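Home | Who We Are | Our Kitchens | Open Calls | Safety Notes | Contact

Gidia Household Handling Study
Call for participants: help us find out why our grippers let go 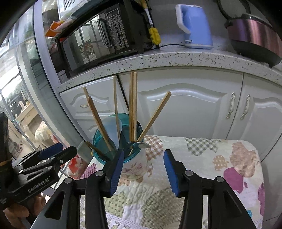 Two hand-held grippers at a container of sticks and utensils, on a quilted cloth.

Last updated: May

We are looking for people who cook, tidy, and generally potter about in a kitchen to join the second round of our handling study. You do not need to know a thing about robots. If you can put away a drawer of spoons without thinking much about it, you already have the skill we are short of, and we would love to hear from you.

Let us tell you what happened, and we would like you to read this part before you sign up. In the first round, people used hand-held grippers to pick up ordinary household things, and the recordings were used to teach a robot arm at our Nernanness workshop to do the same. It went nicely for a good while. Then, during a long run of 2529 pick-ups, the arm began dropping things. It would take hold of a spoon or a spatula, lift it clear, start to turn – and open its jaws in mid-air. We logged 235 of these drops before we stopped the run, and we should have stopped it a good deal sooner than that.

Most of what fell was wood or plastic and came to no harm. One of the things that fell was a glass jar, which broke on the floor close to a colleague's feet. She was wearing shoes and was not hurt, but she was standing inside the marked line at the time, and the arm should not have been moving at all with a person there. So we had two faults on our hands, the dropping and the line, and we have treated them as separate problems ever since.

The line was the easier one. The floor sensor had been switched off for cleaning and never switched back on, and the arm had no way of noticing. It now refuses to start unless the sensor answers first, and it checks again before every single pick-up. Evangelista, the outside firm that looks over our safety work, tested the new arrangement and asked for one more stop button, lower down, where a seated person could reach it. We have put that in as well.

The dropping is taking longer, and it is the reason for this call. We went back through 964 recordings from the first round and found that people very often loosen their grip for a moment when a long, thin object swings or catches on its neighbors. They let it settle, then squeeze again. It is a lovely, sensible thing to do with your own hand. The arm seems to have learned the loosening part and missed the squeezing part, and it does it in places where there is nothing underneath to catch the fall. We think this is most of the answer, but we do not have enough recordings of crowded, leaning, awkward objects to be sure, and that is where you come in.

What you would be doing

You would come to our test kitchen in the Vivgate building and spend a morning or an afternoon handling utensils, sticks, packets, and lids with a pair of hand-held grippers, one for each hand if you are comfortable with two. Some tasks are as plain as taking a spoon out of a full container and laying it on a cloth. Others ask you to do the same thing slowly, or to tell us out loud when you feel something begin to slip. If you drop things, please don't worry or apologize – drops are useful to us and we want to keep every one.

You will not be in the same room as the robot arm at any point. There is no glass in this round and there are no sharp blades.

Who can join

We have room for 12 people. You should be 18 or over and able to use your hands steadily for short stretches, with as many rests as you like. We would be especially glad to hear from left-handed people, people with small hands, and people with mild stiffness in the fingers, as we had too few of each last time. If you took part in the first round you are welcome back.

What we offer

We pay an hourly rate for your time, including the introduction and the breaks, and we cover local travel. There is lunch for morning visitors and something warm to drink for everybody. You may stop whenever you wish and will still be paid for the full session. We will also send you the written report on the drops once it is finished, including the parts that do not flatter us.

How to apply

Write to the Gidia study desk through the Contact page and tell us a little about the cooking or housework you do, which hand you favor, and whether mornings or afternoons suit you better. Sessions start at 9:30 a.m. and 1:30 p.m. We answer every message, though it can take us a few days, and if you would like to talk over the safety side before deciding, just say so and we will call you.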